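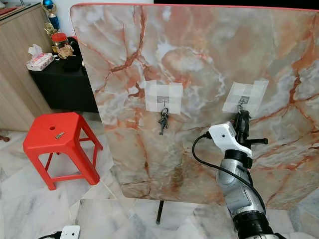
Keys on a hook, with a second hook alongside.

Every household I know loses keys, and most have bought something to stop it. Bowls, trays, a drawer by the door. I have tried them all and I now think a plain hook beats the lot.

A bowl collects things. Ours in Brotow held receipts, dead batteries and a button from a coat I gave away years ago, and the keys sank to the bottom. A hook has room for one bunch, and you can see from across the hall whether it is there.

My neighbour Cauã Tavares disagrees. He says hooks spoil a wall, and that a decent key cabinet costs 71 pounds and looks like furniture. I have seen his cabinet. It has 14 pegs and he still rings his own doorbell.

The hook need not go on the wall at all. A board on a stand will do, and a marble pattern is cheerful enough for a hallway. What matters is the height – somewhere your hand goes anyway as you come in – and that the hook is left bare between uses, with no scarves or dog leads.

I would fit two, set well apart. Spare keys deserve a place of their own, and in our house they live in a coat pocket, usually the wrong one.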